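The snack haul finally got sorted, and by sorted I mean dumped on the blanket and pushed into piles until I lost interest. We're driving out to Tisurside (984 miles, I checked twice) and I refuse to pay gas station prices the whole way there. Last December I lived on vending machine peanuts for most of that drive and I'm still mad about it!

So this year I've been saving up the little individually wrapped stuff. Some came from the import aisle at Gravham, some was in the bottom of the pantry from who knows when, and a lot of it I can't read, so every packet is a small gamble. The Hokkaido soda crackers are the exception. Sea salt and milk flavor, no sugar, and I would eat them for breakfast if left alone with the box.
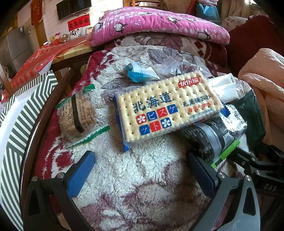
My sister says I always pack too many crackers and then whine for something sweet before we've even hit the highway, and that I should split it half and half this time. Fine. She's right, but she also eats all the sweet ones, so I'm not sure her advice is totally pure.

Anyway, the plan is one bag per day, 3 bags total, and whatever doesn't fit stays home. Crackers go on top (they turn to dust under anything heavier than a napkin), candy goes in the corners, and anything that could melt rides up front with me by the AC. I tried doing it by calories once, 600 a bag, and gave up before the first one was full because the print on these things is so tiny.

Still need to find the cooler lid. I have looked in the garage, under the stairs and in the trunk, and I'm starting to think it's still in Tisurside from last time.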